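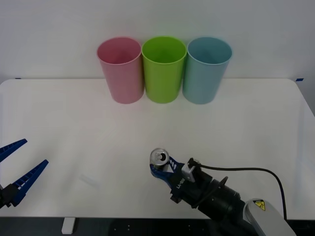

Flomberg Shared Rooms
Table and Tumbler Inspection – Room 112

To be completed at the start of each month and kept with the room folder. Mark each item Pass, Attention or Fail. Comments are required for any mark other than Pass.

1. Tabletop surface free of cracks, chips and lifting
Pass.

2. Corners and edges smooth to the touch
Pass. Front corners are rounded and show no burrs. The back edge was checked by hand along its full length.

3. Table stable under load
Attention. Slight movement when leaned on at the left. Leveling foot to be adjusted before the February inspection.

4. Tape marks at back corners present and flat
Pass. Blue tape in place at both ends. Replace when the ends begin to curl – do not add a second layer.

5. Plastic tumblers free of splits, sharp rims and clouding
Pass. Pink, green and light blue tumblers examined inside and out. Any tumbler with a split rim is to be discarded and may not be kept for holding pens.

6. Tumblers stored upright and empty at the back of the table
Pass. Users are reminded that drinks may not be left standing after 5 p.m.

7. Wall behind table clean and undamaged
Pass. Wipe with a damp cloth only. The Zundmont cleaner issued last year leaves a film and has been withdrawn from this floor.

8. Floor beneath table clear and dry
Pass.

Follow-up: item 3 has been reported to the Fostance maintenance desk. The table may remain in use for light items until the foot is adjusted.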